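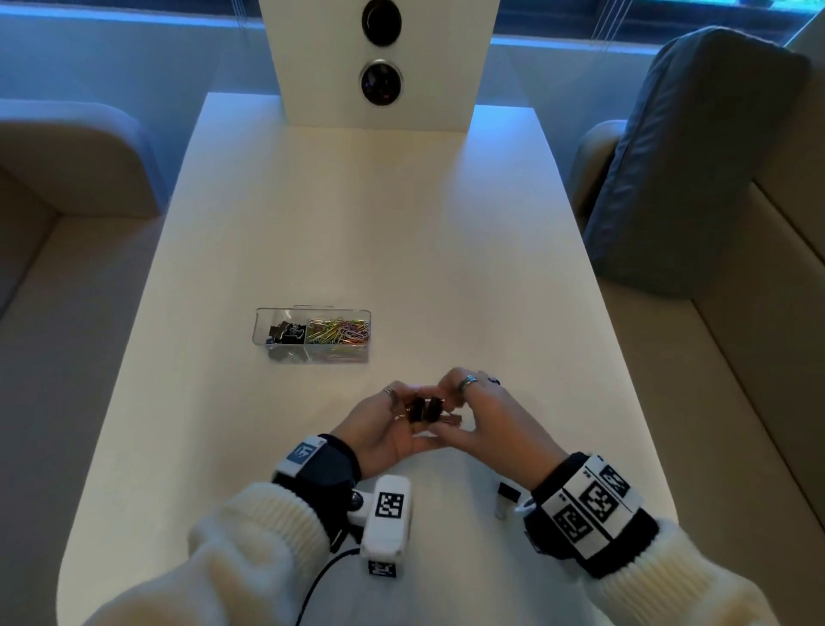 Binder clip sorting, wrist kit on both arms

Serkanum wrist kit - worth it for small parts?

Posted by Fiachra Keane

Looking at the Serkanum wrist kit for recording hand demos. Two straps with printed markers, the white unit that hangs off the left wrist, cable. Quote is 982 for the set, shipping extra. I want to teach an arm to sort office stuff, mostly binder clips and paper clips out of a two-part box. Tried a demo set at the table in January and liked it ok, but my hands end up really close together on the small stuff and I'm worried the markers get lost. Also the cable. Does it snag? Anyone used one for more than a weekend? Don't want to spend that and then find out the tracking is junk under 10 cm.

Theresia Hofstetter

Had ours since last spring, use it most days. Close hand work is fine IF you keep the marker faces pointed up. When I cup my hands and roll the wrists in, I lose the right one for a bit, then it comes back. I throw out maybe one take in ten for that. Things that helped:

Run the cable back toward you and tape it at the table edge. Ours never snagged after that.
Tighten the little knob on the left mount before every session. It works loose and then your calibration is off and you wont know till later.
Sleeves under the straps, not over. Thick knit is ok but pull it flat first.

Plan on about 100 good takes before the arm does anything useful with clips. Paper clips are way worse, they tangle. I'd start with binder clips only.

Support was slow but they did replace a strap for free.

zutholm_34

too expensive imo. print your own markers and use a webcam

Fiachra Keane

Thanks Theresia, the knob thing is good to know, I never touched it. @zutholm_34 tried that already, coudn't get the left and right hand to line up. Going to ask if they rent it by the month first - will post back if they answer.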